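Filed under: Curious Kitchen > Why Does It Do That?

Why Does a Microwave Heat the Soup but Leave the Bowl Alone?
By Leonilde Salgado

Your great-grandparents heated leftovers by lighting a fire or turning on a stove, then standing there and stirring. You press a button and walk off to look for a spoon. This is progress, although the spoon is still never where you left it.

So what goes on behind that little window?

A microwave oven contains a part called a magnetron, which sounds like a comic book villain and is really a sort of metal tube with magnets. It turns electricity into microwaves. Those are cousins of radio waves and of ordinary light, but your eyes can't see them, so don't bother pressing your nose to the glass.

The waves bounce off the metal walls and go into the food. Most food is full of water, even food that looks dry, like bread. A water molecule has a slightly positive end and a slightly negative end, and when microwaves pass by, it tries to turn and line up with them. The waves keep changing direction, billions of times a second. The poor molecule twists one way, then the other, bumping into all its neighbors. All that jostling is heat.

A china bowl has hardly any water in it, so the waves mostly pass straight through. If the bowl does get hot, it's usually because the soup warmed it up. Soup is generous like that, and so is chili, as the roof of your mouth may remember.

The window has a metal mesh with tiny holes. Light waves are small enough to slip through the holes. Microwaves are several inches long, so they stay inside with the lasagna.

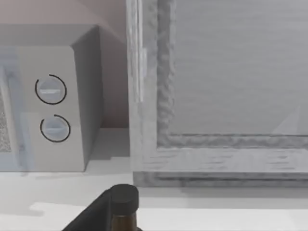
A kitchen counter holds things made of wood, metal and woven fiber, and they don't all get along with microwaves.

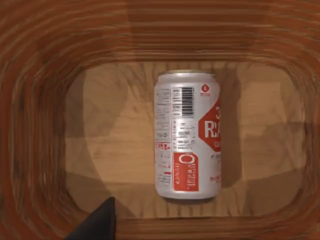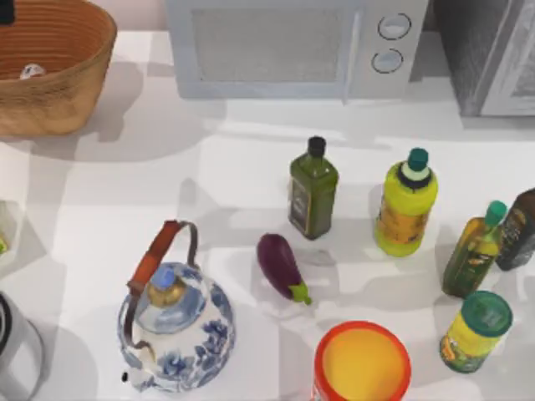
Why is the middle of my burrito still cold?

Microwaves only reach an inch or so into most food. The outside gets hot first, and the heat then has to creep inward by itself, which it does at the speed of a kid going to bed. Ice makes things worse, as frozen water can't twist around as easily as liquid water. Let the burrito stand for two minutes before you bite it, and the heat gets a chance to spread.

Metal is another story. Microwaves push tiny charges around inside it, and on thin edges or points, such as crinkled foil or the tips of a fork, those charges can pile up and jump through the air as sparks. It looks exciting. It is also a fine way to ruin an oven and be discussed at dinner. Leave metal out, cans included, and ask a grown-up if you aren't sure about a dish.

Try it (with a grown-up): take the turntable out, put in a big flat plate of mini marshmallows and heat it for a few seconds at a time. Stop when some of them start to melt. You'll find melted patches with firm patches in between - a map of where the waves are strong and weak. Let it cool, then eat the map.

Comments

Dalia Fawzy: We did the marshmallows with my class of nine-year-olds. Good melted patches, very sticky plate. Two kids asked to repeat the experiment for accuracy.

Cillian Ó Dubhghaill: My son wants to know why the plate spins. Could you add that?

Leonilde Salgado: Cillian, it's those strong and weak patches. Spinning moves the food through both so it heats more evenly.

Ánh Hứa: I am 9 and I waited the two minutes. The burrito was still cold in the middle but less.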